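Hang It Up: Two Grippers Face a Pile of Laundry

Clothespins are tiny, springy and a joy to watch a robot wrestle with. At Flostden's Zirthorpe lab, a pair of white arms has been set to work on them.

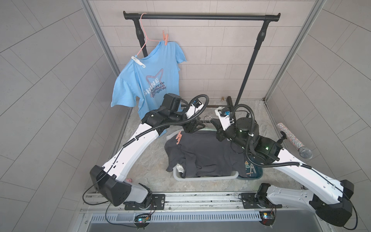
3 min read

The test pits the Clasix gripper against the newer Conneely, with 1000 tries each at hanging a T-shirt. Clasix managed 71 before its first recalibration – and I cheered for every one! Conneely closes more softly, and I love how gently it takes a collar. 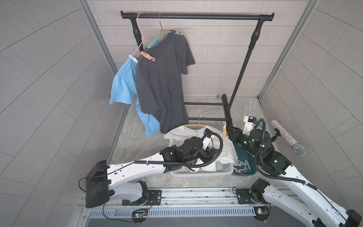
The left gripper reaches into a white T-shirt in the basket.

Thin wire hangers are still the hard part for both. Flostden plans another round in January, with socks.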